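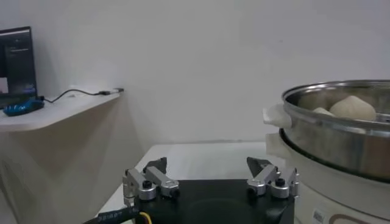
Gripper open, steamer on the bench.

4. Running the bun demo on open day

I've set this one up a fair few times now, so here's how I do it (Shamim Malik wrote the earlier sections, blame me for this one).

4.1 Put the steamer on the white table, within reach of both arms.
4.2 Open both grippers all the way before you load the program. Section 3 has the jog keys if you've forgotten them, I always do!
4.3 Run a slow pass with the public behind the tape.

CAUTION: Steam burns. Keep your own hands out of the basket while the arms are live, even if a bun's sitting crooked and it's driving you mad.

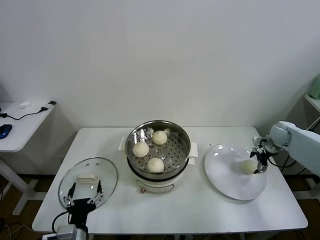

Trorico workshop, December

We had a great crowd for this one, and the kids went straight for the front. Left arm looks after the lid, right arm does the buns and the plate.

4.4 Start with the lid off and lying on the table to the left.
4.5 Plate goes on the right. Check its spot against the taught position.
4.6 Press Start and let the right arm take one bun at a time.

Note: if the grip feels too firm, drop the force setting to 47 and try again. Buns are softer than you'd reckon.

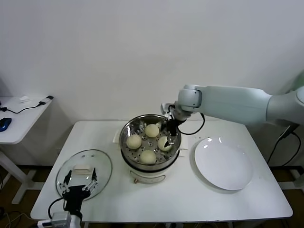
Right gripper at a bun, plate empty.

4.7 To stop between buns, press Hold once. Press it again to carry on.
4.8 When you're done, park both arms and switch the steamer off at the wall.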